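Notebook > Bench entries > Dyes and fabric
2020-12-16 | by the Trollska bench
Filed under: Style & Body Art

Okay, second go at the henna paste! The Delter powder sifted a lot finer this time, so I mixed batch 17 with lemon juice and sugar and left it covered overnight. It piped like a dream -- no clogs in the cone at all.

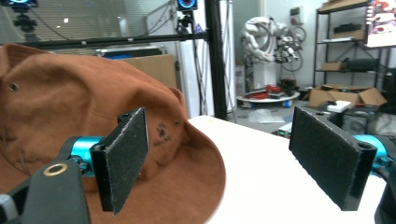 Orange bucket hat, small black marks on the crown.

Stain on my wrist was pale orange at first, so I'm checking again tomorrow (the November batch took its time too). The Liletti cones still leak at the seam, grr. I've got 32 left and I'll tape them. If anybody wants to try the Bonsu oil before peeling, go for it, just write down which arm. Still need to order more sugar.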